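Section 4: Mixing and Using Mellow Concentrate at Home

Before you start

Thank you for choosing Mellow, and for taking a few minutes with this part of the guide. We know most people would sooner get straight to the kitchen counter, and the bottle label will do in a pinch, but a cleaner that comes as a concentrate does ask a bit more of you the first time around. After that it takes no thought at all.

You will need one capsule of Mellow concentrate, a clean spray bottle that holds at least 16 fluid ounces, tap water, and two soft cloths. A funnel helps if your hands are like mine first thing in the morning.

CAUTION: Never mix Mellow with bleach, ammonia or any other cleaning product, and don't refill a bottle that has held one of them, even if it looks perfectly clean.

4.1 Filling the bottle

1. Rinse the bottle and the sprayer twice with warm water. Pump the trigger a few times with plain water in it so the tube gets rinsed too.

2. Fill the bottle with cool tap water up to the shoulder. Water first, please! If the concentrate goes in ahead of it you will get a bottle full of foam and a long wait.

3. Twist the cap off the capsule and pour slowly down the inside of the neck.

4. Screw the sprayer on until it is snug, then tip the bottle over and back 10 times. Don't shake it.

5. Write the month on the bottle with a marker. A bottle mixed in March should be used up by the end of June.

Note: Very hard water can leave the mix a little cloudy. It cleans just as well, though you may want to buff glass a second time.

4.2 Setting the spray

Most sprayers turn from off to stream to mist. For tables, counters and cabinet doors, use the mist and hold the nozzle a hand's width from the surface. The stream is best kept for sinks and tubs - on a tabletop it mostly runs over the side and onto your socks.
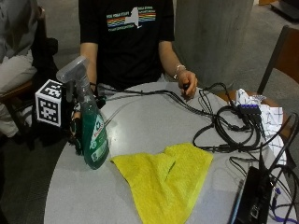 Ivone Teixeira wrote to us after the last edition to say that she had been spraying straight onto her oak table for a year and had ended up with a dull patch by the fruit bowl, and could we please say more plainly that wood is different. She also felt the part about testing a hidden spot ought to come before the part about wiping. She was right on both counts, and so the next steps have been moved up.

4.3 Wiping down a table

1. Test a hidden spot first, such as the underside of the rim. Wait 10 minutes and look at it in good light.

2. Brush off crumbs and grit with a dry cloth.

3. On sealed or painted tops, mist the surface lightly. On wood, mist the cloth and leave the table alone.

4. Wipe in long, overlapping strokes, then go over everything with the second cloth until it is dry.

CAUTION: Do not use on waxed or oiled wood, unsealed stone, or anything with a power cord still plugged in.

If the sprayer sputters, see page 121. To order capsules, ask for part 1361.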